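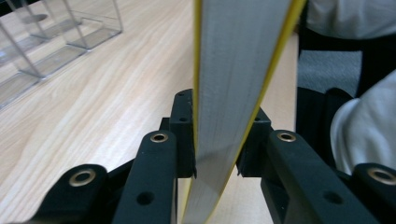 My garage drawers are getting sorted by the Zadura method this month and I have doubts. If you haven't run into it, Zadura is a paid download that says every loose thing in a workshop gets a label or gets tossed, and you give yourself 10 minutes per drawer to decide. I did three drawers. Two went fine. The third was all odds and ends from a box lot, and I stalled on the very first thing I pulled out of it: a long flat strip, matte gray on the face with bright yellow down both edges, a little bit of bend along its length. I have no idea what it came off. The method says no name means no home, so it goes in the trash. I don't buy that. Half of what has saved me a trip to the store over the years had no name when I put it away. Has anyone here done this and not regretted it six months on?

Posted by pegboard_phil
October, 7:12 pm

----

marlow_b wrote:
Did it last winter, the whole garage, 25 drawers. No regrets that I can point to. But I'd have a hard time pointing to them, wouldn't I? If I tossed something and needed it later I probably just bought another and forgot about it. So take my "no regrets" for what it's worth.

----

gluepot wrote:
The strip is trim. Toss it. You will never match that yellow to anything.

----

pegboard_phil wrote:
Trim off what, though? Everybody who has been in my garage says trim like it settles something.

----

gluepot wrote:
Off whatever was in the box lot. A storage bin, a tool cabinet, a kid's desk. It doesn't matter. Gray with yellow edges is a look, somebody wanted it to match something and that something isn't in your garage.

----

Ishbel Moncrieff wrote:
I'm with Phil on the method and with gluepot on the strip, and I don't think those two things conflict.

The ten minute rule was written by someone who wanted the drawers empty for the "after" photos. If you read the Zadura sales page, every shelf in it has maybe a jar and a plant. That's fine for a person who doesn't fix things. I asked in their comments section what you do with spare parts for machines you still own and the answer was "photograph them and let them go." A photograph won't hold a cabinet door on.

But a strip with no holes you can find, no part number and no partner is a weak case for keeping. Does it have any of those? I can't see any writing on it in the picture but you've got it in your hand.

----

pegboard_phil wrote:
I couldn't find a part number. The gray side is smooth and has some faint streaks running the long way, with a bit of sheen when the light hits it. There's one, so no partner. I did wonder about a Felesham shelf, because the box lot came from a store that closed and I think they had Felesham shelving. The guy selling it didn't know either.

----

norcal_dinah wrote:
Price strip! Those long things that sit along the front of a store shelf. My sister worked retail for years and there were miles of that stuff in the back room.

----

gluepot wrote:
The price strips I've handled had a channel on the front so the ticket slides in. Looks flat to me. Dinah, do you see a channel?

----

norcal_dinah wrote:
No, but the picture only shows part of it. I'm not saying I'd bet the house.

----

tomasz_in_toledo wrote:
You're all doing what Phil is doing, which is spending an evening on a strip. That's the argument for the timer right there.

I don't love Zadura either. I think the price is silly for a PDF and I think the labels they want you to buy are sillier. But the timer part works. I set it for my kitchen junk drawer and got through it before the coffee was done. You keep anything you can name, and anything you can't name goes. I tossed a bunch of stuff and the ceiling hasn't fallen in.

----

pegboard_phil wrote:
A kitchen junk drawer is takeout menus and dead pens, Tomasz. I could do that one blindfolded. I'm talking about hardware.

And "you can name it" is a strange test. I can name every one of the broken drill bits in there. I kept them all, per the rules. They have a label now. It says DRILL BITS (BROKEN).

----

marlow_b wrote:
Phil, please tell me that's a joke.

----

pegboard_phil wrote:
Printed it and everything.

----

Ishbel Moncrieff wrote:
This is why I quit with label systems. You end up keeping the junk because it has a name and losing the useful stuff because it doesn't.

What I do now is sort by shape. Long flat things in one place, round things in another, anything with threads in a third. I don't need to know what it's for until I need one. When I want a shim or a straight edge to spread filler with, I go to the long flat place. Phil's strip would go there and he'd be done in two seconds. I'd still toss it if the place was full.

----

gluepot wrote:
It's got a bend in it. It's no straight edge.

----

Ishbel Moncrieff wrote:
For filler I like a bit of flex. For checking a board, no, you're right, don't use it for that.

----

sawdust_and_regret wrote:
I tried sorting by shape and gave it up. It's great until you have 900 things and the long flat place is a bucket. Then it's a junk drawer standing on end. I had an offcut of door sweep poking me in the wrist for a year every time I went in for a paint stick.

Has anyone tried the Baird bins? The clear ones with dividers. I keep seeing people rave about them and I can't work out whether they're any good or whether people just like having bought something.

----

marlow_b wrote:
I have the Baird bins. They're bins. The dividers slide up if you fill one side more than the other, so the little screws migrate. I put tape on mine.

----

norcal_dinah wrote:
I have them too and have never had that problem. Maybe you got an old batch? Mine are tight enough that I need a thumbnail to move them.

----

marlow_b wrote:
Maybe. Or maybe you don't keep wood screws in yours.

----

norcal_dinah wrote:
Buttons. Okay, fair.

----

tomasz_in_toledo wrote:
So nobody has answered the actual question. Has anyone thrown out a mystery part and then found out what it was for?

----

sawdust_and_regret wrote:
Yes, me. Small plastic wedge, white, rattled around in a coffee can for ages. Tossed it in a cleanup. It was the leveling foot for the washer, which I found out when I moved the washer. The replacement was cheap, so I can't even claim it cost me much. It did bug me though.

----

gluepot wrote:
One cheap foot. And how many things did you toss that same day that never came up again?

----

sawdust_and_regret wrote:
Two trash bags. Yeah, I know how that sounds.

----

Ishbel Moncrieff wrote:
It sounds like the cleanup was worth doing. I still don't think it proves anything about a timer. You could have done the same two bags slowly.

----

tomasz_in_toledo wrote:
Could have. Wouldn't have. I know this forum. There's a thread on here about drawer liners that's at 700 replies and half the people in it still don't have liners.

----

pegboard_phil wrote:
I'm in that thread. Went with the Lasia ones in the end and they curl.

Okay, update on the drawer, for anyone still reading. I did the rest of it without the timer and it took most of the evening, so Tomasz can have that one. The broken bits are out, label and all. I kept the bag of hinge pins, which have no label, and I'm fine with that. The strip is sitting on top of the cabinet for now. I tried Dinah's idea against the one old store shelf I've got and I couldn't see how it would attach, but I only have the one shelf and I'm not sure it's a Felesham anyway.

----

gluepot wrote:
"On top of the cabinet for now." See you in six months.

----

norcal_dinah wrote:
Phil, before you do anything with it, can you put up a picture of the back side? I asked my sister and she says some of the price strips were flat and the ticket stuck on with adhesive. If there's sticky gunk on the gray side that would be a clue too.

----

pegboard_phil wrote:
No gunk that I can feel. I'll get the back tomorrow when there's daylight in there.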